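Gronthorpe site, food prep bench, monthly walk-round
April, Wednesday, started 2 pm
Checked by: Shona Rutherford
With: Ebuka Yusuf (first half only)

Scoring: OK / Not OK / Can't say. I have used "Can't say" more than the form seems to want. If I didn't see it, I'm not ticking it.

1. Hand wash basin clear, soap and paper towels stocked
OK. Soap was full to the brim, as it always is on inspection day.

2. Knives stored safely when not in use
Not OK. The rack by the door has a loose screw, the same one I wrote up last time. Rostyslav Demchenko signed it off as fixed. Somebody should go and wiggle it.

3. Knives fit for the job
Can't say. The sharpening log says "done" with no initials. A wide blade is a lot of knife for spring onions, and I'd like to hear why a smaller one won't do. I was told "it's the one we like".

4. Boards in good order, one board per food type
OK for condition. I have my doubts about the second part. There is a label scheme on the wall, but I saw no label on any board I picked up.

5. Board doesn't slide on the work surface
Not OK. The shiny marble-pattern sheet is a poor thing to stand a board on. Ebuka says it has never slipped. I pushed one with two fingers and it moved. Put a damp cloth or a proper mat under it.

6. Table covering flat, with no lifted edges
Not OK, see below. Tape has been suggested. Tape collects muck, so I'd sooner see a covering cut to fit. 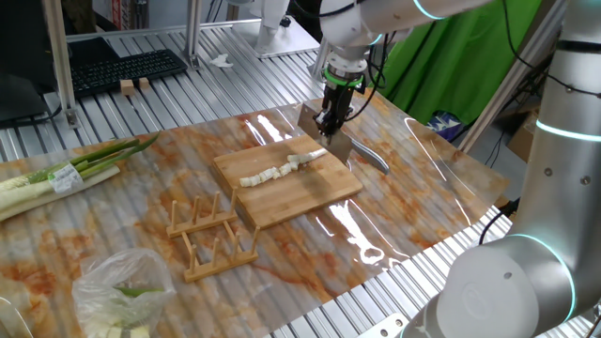
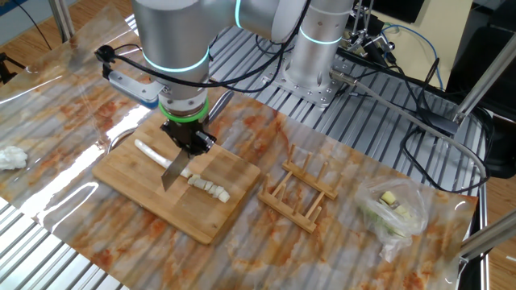

Bamboo board on the marble-pattern covering, both times.

7. Covering wiped down between tasks
Can't say. The sheet on the clipboard had 20 ticks in the same pen at the same slant. Maricruz Esquivel says she fills it in at the end of the day from memory. Then it's a diary, and a hopeful one. Fill it in at the bench.

8. Ingredients off the cutting area until needed
Not OK. Whole bunches and bags of chopped onion end up lying next to the board. Use a tub with a lid. Bags get leaned on, and they want a date writing on them too.

9. Small racks and stands kept clear of the blade
Not OK. The little wooden dish racks are harmless enough, but they live on the same table as the chopping and I can't see what they're for during prep. Move them to the shelf.

10. Wooden items dried fully before being put away
Can't say. I asked Hanyu Ren and got "usually".

11. Cables off the floor and away from wet areas
Not OK. Two crossed the walkway behind the bench. The Medrano cable covers were ordered in the winter and I have yet to meet one.

12. Boxes and cloths stored away from food
Not OK. Cardboard doesn't belong in a prep area. This was item 17 on the old form and had the same answer.

13. First aid box complete
OK, except that the blue plasters are down to 2. I don't call that complete, so change it to Not OK.

14. Cut gloves available
OK. One pair, still in the packet.

Actions
Rack screw: Rostyslav, before the next walk-round, and I want to be there.
Mat under the board: Ebuka.
New covering: Maricruz to get a price from Welta.
Plasters and dated tubs: Hanyu.

Score on the form comes out at 36 per cent if "Can't say" is left out of the sum. I don't trust the sum either. Copy to the Ponska office, original in the folder by the basin.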